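The town of Hasley had 207 rental listings last fall. By September 30, 2021, it had 3, and the people who came looking for a place to live had begun to look elsewhere.

Many of them went to Trorkstead, four miles up the river road. Caradog Wogan moved there in the spring after his building was sold. He had paid the same rent for years and expected to find something close to it. The first apartment he saw had 253 applicants.

"I stopped being picky about the kitchen," he says. "Then I stopped being picky about the bus."

He ended up subletting a furnished one-bedroom on Fovasden Street, where the lease runs month to month.

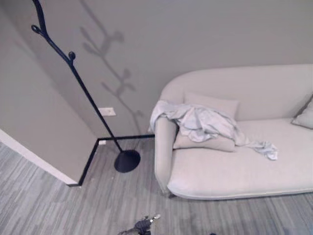 Furnished sublets used to go mostly to traveling nurses and graduate students. Now families take them, and their own beds and tables sit in storage. Wogan pays for a unit out by the highway and hasn't opened it since he moved. His lease comes up again in October.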